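Índices, paciência e uma consulta de 18 segundos

Já andava há semanas a prometer à Macarena Pastor que escrevia sobre isto, e como ela é pessoa de cobrar (com muita simpatia, é certo), cá vai. A história começou em novembro, quando a listagem de encomendas do Stolby passou a demorar 18 segundos a abrir. Dezoito! Dava para ir buscar um café e voltar.

A tabela nem era nada de especial: encomendas, cliente, estado e data. Tínhamos um índice só na coluna do estado e eu, muito contente, achava que chegava. Só que a consulta filtrava pelo cliente e ordenava pela data, e o estado não entrava em lado nenhum - o índice estava ali a ocupar espaço e mais nada.
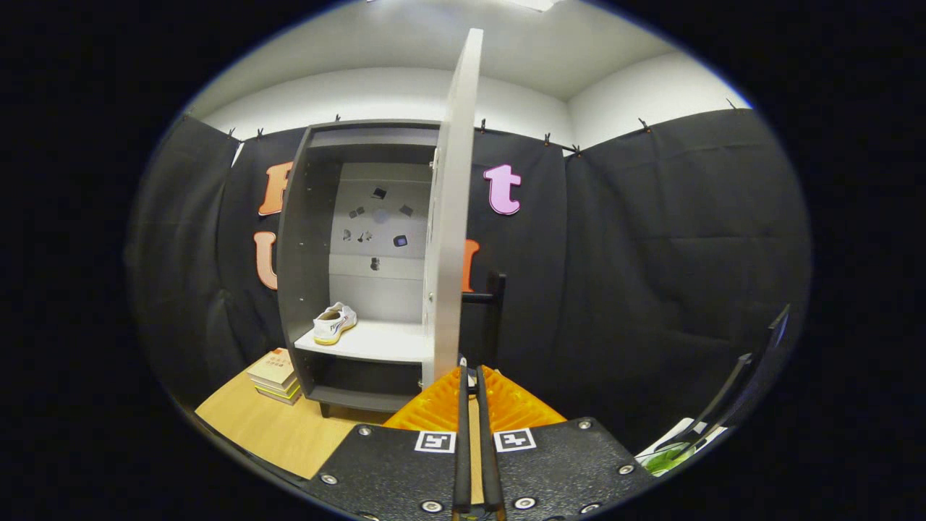 Corri então o EXPLAIN, coisa que devia ter feito logo no primeiro dia, e lá estava a leitura da tabela inteira, linha a linha, seguida de uma ordenação em disco. Criei um índice composto, primeiro o cliente e depois a data:

CREATE INDEX idx_enc_cliente_data ON encomendas (cliente_id, data_encomenda);

A ordem das colunas conta muito! À primeira tentativa pus a data à frente e ganhei quase nada. Com o cliente em primeiro lugar, a base de dados vai direita às linhas dele e já as encontra ordenadas. A listagem passou a abrir em menos de um segundo, e eu fiquei a carregar no botão de atualizar umas quantas vezes só pelo gosto de ver.

A Liis Ots perguntou-me depois se não valia a pena indexar tudo de uma vez. Eu não o faria: cada índice tem de ser atualizado em cada INSERT, e no Brustholm já tínhamos uma tabela com 9 índices em que as importações se arrastavam. Apagámos 4 e ninguém deu pela falta deles. Para a próxima conto como os escolhemos, que ainda tenho de encontrar os meus apontamentos.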